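Prendus Clinic Extends Walk-In Hours for Lower Leg Injuries

The Prendus Sports and Occupational Health Clinic will extend its walk-in service for lower leg pain beginning in July. The service is intended for runners, recruits preparing for fitness tests, and employees whose work keeps them on their feet for most of the day.

Under the new schedule, patients may be seen without an appointment until 8 p.m. every Tuesday. Until now, the walk-in desk has closed at 4 p.m., and patients arriving after that time were asked to book a regular visit.

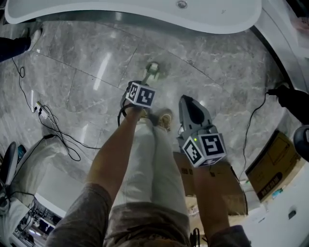
The change follows a review of clinic records from the past year. The clinic received 726 requests for lower leg assessments during that period, and roughly 80 of those patients waited longer than the clinic's own target before seeing a physical therapist. Most of the delayed visits involved people who could not leave work during the day.

"Pain that comes on during exercise and goes away with rest is easy to put off," said Märta Eide, director of rehabilitation at Prendus. "We would like to see these patients while the problem is still recent, and for many of them the evening is the only time that works." 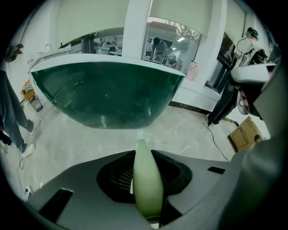
A first visit will include a short history, an examination of both legs, and, where appropriate, a supervised treadmill test. Patients who report numbness, tingling, or weakness in the foot will be referred for further study, which may include pressure testing of the muscle compartments. That test is not offered at the Prendus site and will continue to be carried out at Forell Hospital.

Patients are asked to bring the shoes they usually train or work in, a list of current medications, and any earlier imaging reports. Those using custom insoles should bring them as well. Shorts are recommended. Patients under 18 must be accompanied by a parent or guardian.

The clinic reminds the public that the walk-in service does not replace emergency care. Anyone with sudden severe swelling, a cold or pale foot, or pain that keeps getting worse after an injury should call emergency services or go directly to the nearest emergency room. 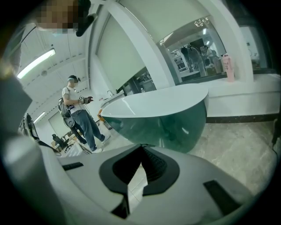 Evening patients will be able to enroll in Brarninano, the clinic's home exercise program for people returning to running or to physically demanding work. The program is open to 100 participants in its first round. Enrollment requires a referral from a Prendus therapist – a letter from an outside provider will be accepted if it was written after an examination in person.

The Bråten branch will keep its present hours. Patients registered at that location may use the evening service at the main clinic, and their records will be available to staff there. Parking in the lot behind the main clinic is free for up to 2 hours.

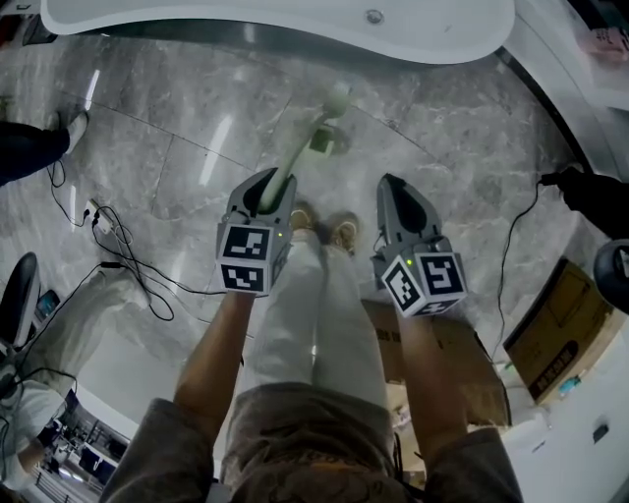
Page last changed: July

Questions about coverage and co-payments should be directed to the billing office before the visit. Fees for the evening service are the same as those charged during the day.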